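Our grippers were the cheap part! I'd like that printed on a mug for anyone who is about to plan a room like ours, since I went into June with a budget that was basically one line long (hand grippers, two pairs) and came out with a spreadsheet I'm scared to open.
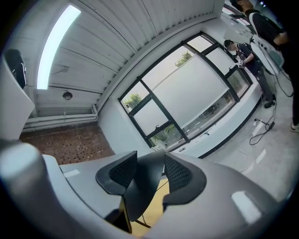
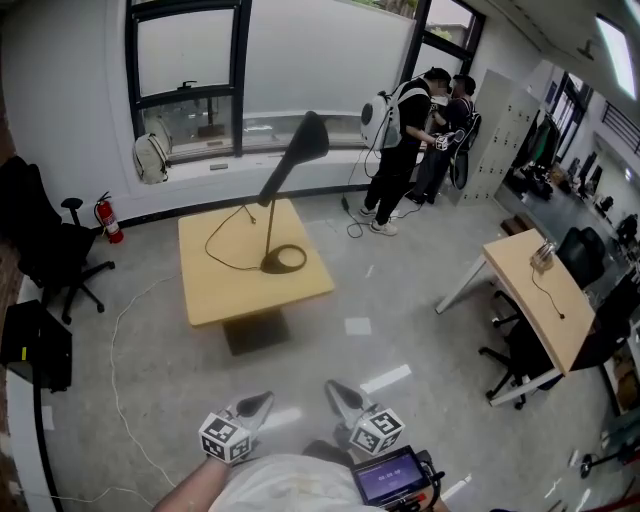

*Photos: Sturkolon*

So, the numbers. We had 2000 dollars set aside for everything that wasn't a gripper, and 1607 of it was gone before we'd recorded a thing. Extension cables ate way more than I'd planned. So did power strips, and batteries (buy spares now, you'll thank me), and the little printed marker cubes, which get scuffed and have to be replaced.

We got quotes from two suppliers, Gelport and Başaran. Gelport was cheaper per unit but wanted 40 percent up front and charged separately for finger pads. Başaran threw in the pads and a second set of mounts, and their guy picked up the phone on a Tuesday evening, so you can guess who won me over. Ask both about pads anyway – they're a running cost, like printer ink.

Software was the other surprise. We log sessions in Flokonov, and I'd budgeted for one seat. You want a seat for each person holding a gripper, plus one for whoever checks the recordings afterward.

Furniture we mostly skipped: a light table, a desk lamp, whatever chairs the office could spare. I'd spend more on storage next time, and on getting the cables up off the floor. Cable covers are going in the fall order, if there's anything left to order with.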